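Adding a hand-held gripper recording task to the cleaning shift

Updated 2019-04-04

Lullenau runs cleaning crews for short-stay apartments. Since last September the crews have also recorded part of their work with hand-held grippers, and the recordings go to the team that trains the Pimoden arm. This page explains how we set up the trash task, which is the first one new crew members learn. It is written for shift leads at other branches who have to fit the same task into a normal working day.

Before the shift

Pick one apartment per shift for recording. Trying to record in every apartment slows the whole crew down and people start skipping steps. Put the chosen apartment last on the route so that a late recording doesn't delay the next guest.

Charge the grippers overnight and clean the finger pads with a damp cloth. Dust and grease on the pads let thin plastic slide out.

Change the rota before you hand out the first gripper. A cleaner who is recording needs about 12 extra minutes in the kitchen. At our first branch these minutes were not planned, and people made them up out of their break. The recording time is now a separate line on the shift sheet, paid at the same rate as cleaning.

Recording the trash task

1. Clear a place to stand. You should be able to reach the bin and the counter without moving your feet much.

2. Start the recording with the fingers open and the gripper pointed at the bin. Hold still for a moment.

3. Go for light plastic first. Bags and wrappers are hard for the arm to learn, so we want many examples of them. Close the fingers on a fold or a handle – a flat stretch of film is difficult to catch.

4. Squeeze only until the fingers meet around the plastic. Lift slowly.

5. Move over the bin, open the fingers fully, and wait until the piece has dropped before you pull back.

6. If you miss, try again in the same recording. Missed grabs are useful to the training team. Do not help with your free hand.
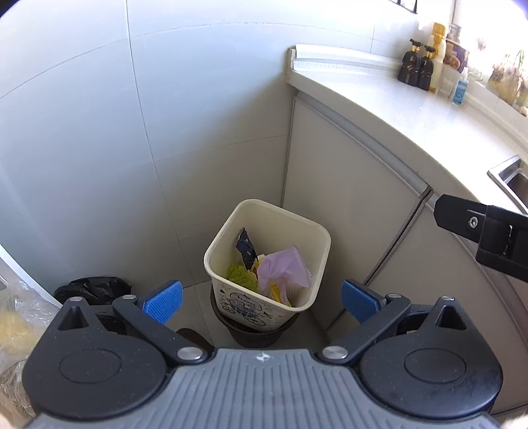
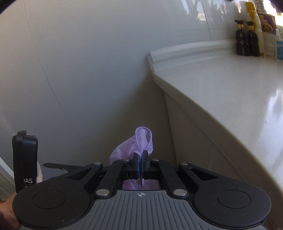 Kitchens: open bin, light plastic

7. Stop the recording when the last piece is in the bin. Say the apartment code out loud if your gripper has sound switched on.

8. Finish the rest of the kitchen the usual way. Glass, food waste and anything sharp are never picked up with the gripper.

A full set is 13 recordings. If the kitchen doesn't have enough trash for that, send in what you have. Crew members used to bring clean bags from the supply closet to fill up a set, and we asked them to stop. The training team wants what guests really leave.

After the shift

Upload at the depot, not over the phone network. Lill, our shift software, marks the set as received and adds the recording time to the timesheet. Check that both entries are there before you go home. If one is missing, tell the shift lead the same day.

What changes for the crew

Most of the questions we get are about jobs. The Mindmont branch has recorded 1,367 sets so far and no position there has been cut. The arm is being tested on one task, emptying small trash into a bin, and a cleaner still has to be in the apartment while it runs. We can't say what the work will look like after the test, and shift leads should not promise anything either way.

Some changes are already here. Gripping for a long time tires the wrist, so switch hands between sets and limit each person to two sets per shift. Recording is voluntary. People who opt out keep their hours – this is in the branch agreement, and a copy should hang next to the rota.

Recordings may show private things that guests left behind. Put letters, medicine and photos in a drawer before you start. If you notice something afterward, flag the set in Lill and it will be deleted.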